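News | Tour Dates | Records | Venues | Press | Contact

Tuesday, August 8, 2023
By Marion Rutherford, Pridon Music

TORERO ANNOUNCE FIRST UK TOUR IN SEVEN YEARS, WITH NEW ALBUM "VOLARD" TO FOLLOW

Brass-led soul band Torero are going back on the road this December, and we could hardly be happier to share the news! The nine-piece will play a run of theatres and dance halls across England, Scotland and Wales, their first full tour since they stepped away 7 years ago to raise families, teach and (in the case of the trombone section) open a bakery in Hebden Bridge.

The set will draw on all four of their records, with room for old favourites such as "Saltwater Sunday", "Two Buses Home" and the long, loud version of "Knock Twice" that used to close the show. There will be plenty of new songs too. The band have been writing since last winter and have 28 finished tunes to choose from, ten of which make up the new album, "Volard".

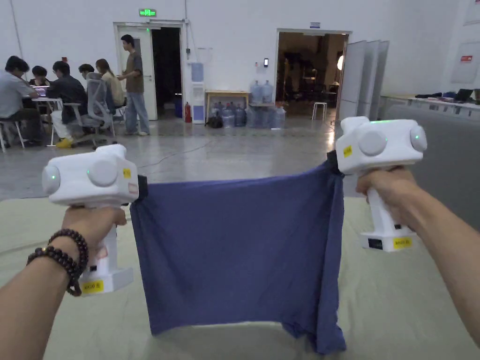 Singer and bandleader Mervin Sandhu is delighted to be back. "We got together for one afternoon to see if we could still get through 'Saltwater Sunday' without stopping, and we were still there at midnight," he said. "The horns sounded enormous. I drove home grinning and rang everyone the next morning to ask when we could do it again."

"Volard" was recorded live in one room, with the whole band playing together and very few overdubs. It is a warmer, looser record than the last one, full of handclaps, Hammond organ and big three-part harmonies. The opening track, "Paper Lanterns", will be played on the tour alongside a slow number, "Marjoram Street", which Sandhu wrote for his mother and sings with only the organ behind him.
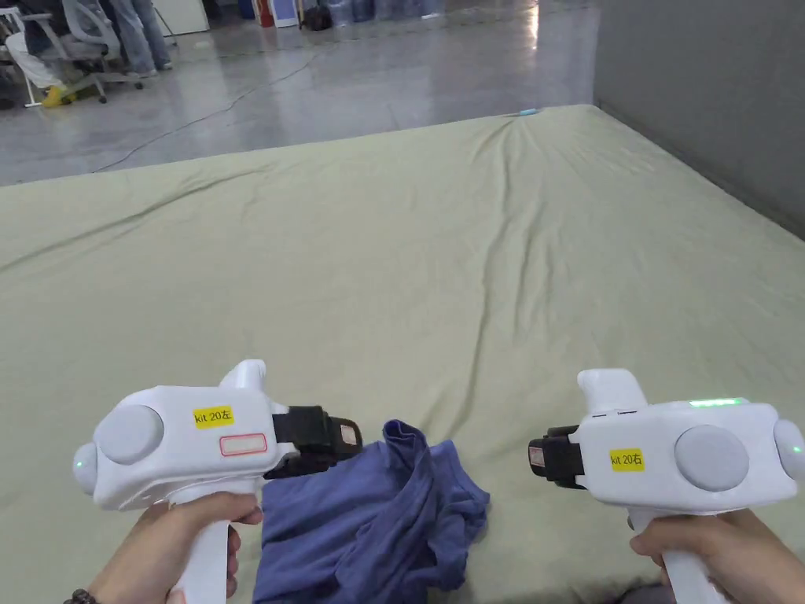 Support on every date comes from Goh, the young Leeds quartet whose mix of Afrobeat guitar and northern soul rhythm has been filling small rooms all year. They will play for forty minutes each night and join Torero for the encore, so please do come early and stay late.

The tour opens in Sheffield and takes in Newcastle, Glasgow, Cardiff and Bristol before finishing in Manchester, where the band played their very first gig. The Manchester hall holds 1339 people with the floor seats taken out, and they will be out, as this is music for dancing to! A seated balcony is open at all venues for anyone who would like a chair.

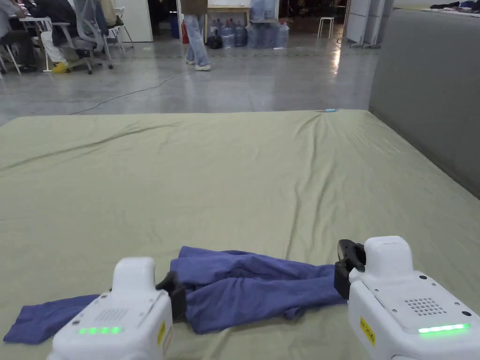 Blue trousers on a green sheet.

Tickets go on sale this Friday at 10am from the venue box offices and cost £29, with a reduced price for under-18s and students. Carers go free. Doors are at 7pm, with Goh on stage at 7.45pm and Torero at 9pm. 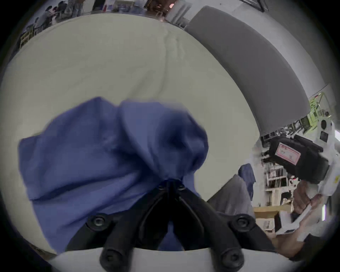
"Volard" comes out on Pridon Music on vinyl, CD and download, and copies will be on sale at the shows ahead of general release. Interviews with Mervin Sandhu and members of Goh can be arranged through the press office, and review tickets are available for all six dates.

Press contact: Marion Rutherford, Pridon Music press office
© 2023 Pridon Music. All rights reserved. | Contact us | Back to top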